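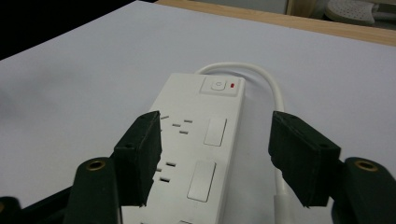

Chin wrote in to say that a power strip is the only household object people buy twice a year and never once admit to owning, and could we please give it a page. So we have. Chin also wants it known that the button should always be at the wall end, a view held with some force.

This gallery belongs to the Dulon flat clear-out, which began in July with a single drawer and has since eaten the whole back room. Earlier pages dealt with the kettles and the coat hooks. Today it is the turn of the leads.

White strip on a pale tabletop, button at the far end with its small red light. The cord takes the scenic route, up and over and back down the side, as white cords do when you have asked them to lie flat. The raised white covers beside the outlets give it a slightly formal look, like a strip that has been told to expect visitors.

A word on the slots, as three of you have asked before. They are of the slanted sort you meet in Australia and China, and no British plug will go near them. The adaptors live in a biscuit tin marked DARKITZ, after the old lamp shop, and the tin holds 56 of them. We have use for 9. The other forty-seven are staying because every one of them is, according to somebody in the house, the good one.

For anyone keeping score, the Gistard shelving in the hall now has its own place for electrical bits: strips on the bottom, chargers in the middle, and on the top a shoebox of leads that fit nothing we own. The shoebox was to be thrown out in spring. It has been promoted instead.

House rules, such as they are. Strips get wiped with a dry cloth, switched off and unplugged first. Cords are looped loosely and tied with the bits of ribbon we save from cakes. Anything with a cracked casing goes to the tip, whatever its sentimental value, and yes, one of them did have sentimental value. It had served nine Christmases and was warm to the touch for at least four.

The list of things sorted so far stands at 289, if you let us have each curtain ring separately, and we do. Next on the page will be torches. Chin has already sent in an opinion about torches, and it is longer than this.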